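The Matter of the Potato Salad

To all residents of Hostdale House
From the Office of the Resident Manager
June 28, 2023

It has come to the attention of this office that the dish served at the midsummer supper, and listed on the menu card as Potato Salad (Warm), was not the potato salad approved in the spring. The approved recipe calls for waxy potatoes, celery, hard-boiled egg, yellow mustard and a measured quantity of mayonnaise. The dish served contained none of the celery. It did contain green chilies, toasted cumin, a great deal of lemon, and yogurt.

Residents are reminded that substitutions in the communal kitchen must be requested in writing. No such request was received. Mrs. Fouzia Jatoi of Apartment 27, who had charge of the side dishes, was invited to this office to give an account, and did so for two hours. Her statement is summarized below with her permission.

Mrs. Jatoi stated that she had followed the approved recipe for three years and had carried most of it home again each time. She stated that her mother made the other salad in Dogar every September, in a basin, for anyone who came to the door. She further stated that the mustard was finished and the store was closed.

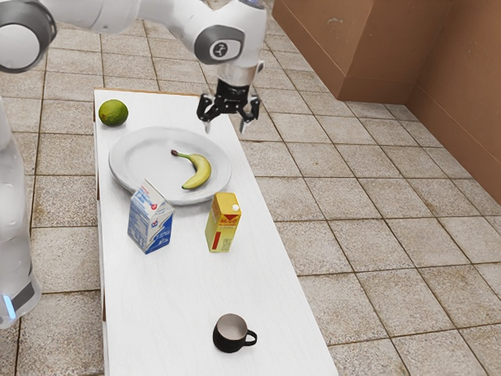 Near the far rim of the plate, fingers open.

This office put it to Mrs. Jatoi that the store does not close until nine. She replied that it had felt closed.

Statements were then taken from those present at the supper. Mr. Josix of Apartment 5 reported that he does not eat chilies and had eaten them. He asked whether there was any left. The Nudside sisters submitted a joint letter, the second half of which concerned the parking. No resident reported illness. One resident reported crying a little, and attributed it to the cumin.

The undersigned did not attend the supper, having eaten at her desk, as is her custom. In the interest of a complete record, a covered bowl was left outside the office door that evening and was examined. The potatoes were tender and held their shape. The lemon was forward. The examination was continued the following morning, cold, with a fork, until no further evidence remained.

The findings of this office are as follows. The written procedure was not observed, and Mrs. Jatoi has been so informed. The approved recipe is withdrawn pending review. The review will take place in the communal kitchen in September, and Mrs. Jatoi has agreed to bring the basin.

The undersigned recalls that her own grandmother kept a basin of this kind, blue, with a chip in the rim. She has not thought of it for a long time. This paragraph will be removed before the notice is posted.

Sidra Hayat
Resident Manager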